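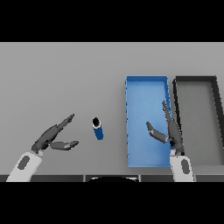
4.2 Sorting cans in simulation

Okay, so this is the task I spent most of December on, and I'm still fond of it! The robot has to pick up a can and put it in the tray of the same color, and we trained the policy on 2000 simulated demos, all of them generated with Plundamix. Lorenz Hauser recorded the seed demos by hand (13 of them, in one long Friday sitting) and the generator did the rest.

Figure 3. Can sorting in simulation, before the grasp. The blue can stands between the two open hands, and both trays are empty.

I really wanted the arm choice to be learned, so we don't tell the policy which hand to use. Early checkpoints hated this. They'd send both hands at the can and bump fingers, over and over, and I watched far too many of those rollouts. Adding the wrist pose to the input fixed most of it, and by 700 epochs the collisions were rare enough that I stopped logging them separately.

What's left is mostly bad releases: the hand opens a bit early and the can lands on the tray wall. We tried 6 values for the action chunk length and the shorter ones helped, though they also made the reach jittery (see the Rengate runs in the appendix). We kept the second shortest for everything that follows.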